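«Un calcetín es mucho más difícil que una tuerca»

Parviz Bahrami habla deprisa y dibuja en el aire con las dos manos. Lleva tres años en Larel intentando que un par de brazos robóticos tienda la ropa, y cuando le pregunto si ya lo hacen mejor que él se echa a reír. «Mejor que yo, no. Mejor que mi hijo, casi».

Antes trabajó en Costello, en una línea de montaje donde las piezas llegaban siempre iguales y en el mismo sitio. Recuerda aquello con cariño, aunque no lo echa de menos. «Una tuerca tiene la forma que tiene. Un calcetín cambia en cuanto lo tocas: se arruga, se gira, se queda pegado al de al lado. Tienes que volver a mirarlo todo cada vez, ¡y eso es lo bonito!».

El ejercicio que más le gusta enseñar parece de lo más doméstico: sacar prendas pequeñas de un barreño y dejarlas en un tendedero redondo de pinzas. Una pinza sujeta el calcetín y la otra lo estira – «como harías tú, sin pensarlo» – antes de subirlo.

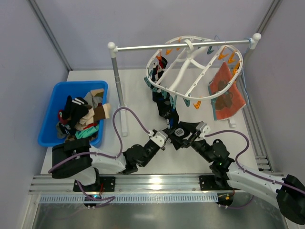 Minddale, diciembre. La última tanda de pruebas del año ha sumado 409 intentos, y Bahrami los ha revisado casi todos. En 174 la prenda quedó colgada sin que interviniera una persona. Le parece una cifra estupenda. «En primavera celebrábamos cada uno que salía. Ahora discutimos por qué uno ha quedado torcido, imagínate el cambio».

Lo que peor se le da al sistema es lo oscuro sobre lo oscuro. Dos calcetines negros enredados pueden tenerlo un buen rato probando agarres. Abrir la pinza de tender con la fuerza justa también ha costado lo suyo, y en el taller guardan una caja de pinzas rotas que ya no cabe en la estantería.

¿Y en una tienda? Bahrami cree que ahí se llegará antes. Con Toslow, una cadena de lavanderías, preparan un piloto para emparejar y doblar prendas pequeñas, más de 3000 por turno si todo va bien. «En una lavandería puedo elegir la luz y la altura de la mesa. En tu cocina mandas tú».

Para casa pide paciencia, pero lo dice con los ojos brillantes. Quiere probar pronto con toallas, y después con sábanas bajeras – «las de la goma, que no sé doblarlas ni yo».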